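**Saving thin plastic bags - fold them, stuff them, or give up?**

**malou_f**
Okay, I need opinions. I've been sorting out the craft table all afternoon and I'm stuck on the bags. You know the really thin pink ones that yarn and fabric scraps come home in? I can't bring myself to throw them out, they're perfectly good bags! But they won't stay folded. I smooth one out, fold it in thirds, turn my back, and it's a balloon again.

Right now they live in a tub under the window and the tub is winning. My aunt Bergþóra says she once had 500 of them in a closet, and I'm starting to see how that happens.

**conall_oc**
Triangle fold. Flatten it, fold it lengthwise into a strip, then go corner over corner until you run out and tuck the tail in. It takes me a minute a bag and they fit in a shoebox.

**VeronikaB**
A minute a bag is a minute I'm not getting back, Conall. Stuff them in an empty tissue box and pull one out when you need it. Done.

**conall_oc**
And then you pull one and six come out.

**VeronikaB**
So I put five back? I can live with that.

**malou_f**
Ha, okay, I tried the triangles and I'm terrible at it. The thick grocery ones go fine, but the thin ones cling to my hands and the strip goes crooked by the second turn. Some pictures from the table, green tub and all:

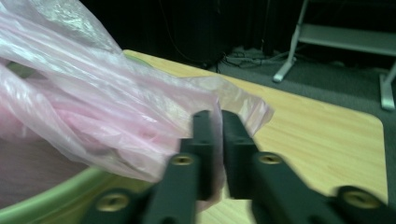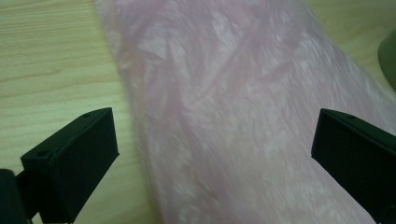
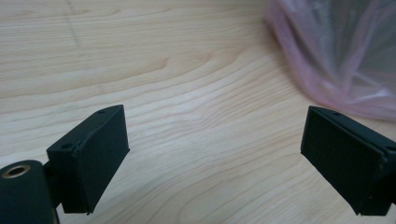 I also tried rolling, with a rubber band around the middle. It looks neat for as long as the rubber band holds, and mine are all ancient. One snapped and got me on the wrist.

**elinborg_k**
Are you pushing the air out first? With the thin kind you have to start at the closed end and run the side of your hand toward the opening, slowly. If you start at the handles you trap it all in the bottom and it'll never lie flat. I wouldn't bother with a crisp fold either, the creases don't matter.

Also - love that wood grain! Is it maple?

**malou_f**
I was starting at the handles!! Of course I was.

No idea on the wood, sorry. It came from the Steinarsdóttir shop when they cleared out their back room, and the label underneath only says Surnen and a number. I've always told people it's maple because it's pale and swirly, but that's as far as my research goes.

**conall_oc**
Could be birch. Either way I'd put a mat down if you're going to keep a plastic tub on it, mine left a ring on my desk that I never got out.

**elinborg_k**
A ring from a dry tub? I've had one on my sideboard since 2000 and there isn't a mark on it.

**conall_oc**
Mine had wet paintbrushes in it, so fair enough.

**VeronikaB**
Can I be the mean one? How many of these do you use in a month, Malou? I kept every bag for years and then noticed I used maybe one a week, for the bathroom trash. Now I keep what fits in the tissue box and the rest goes in the store drop-off bin. I don't miss them.

**elinborg_k**
I disagree, they're great for wrapping shoes in a suitcase. And for paint rollers between coats! I go through plenty.

**malou_f**
Shoes, yes! I'm going away in August, so that's a handful spoken for.

I did three more with Elínborg's closed-end trick and it helps a lot, they're lying flat enough to stack. Still not doing triangles, sorry Conall. I think I'll stack the flat ones in a drawer, and whatever's left when I get bored goes in a tissue box. Does anyone know if the drop-off bins take the crinkly kind, or only the stretchy ones?

**VeronikaB**
Mine has a list taped to the lid. Check yours before you haul a sackful over there, they're picky about it.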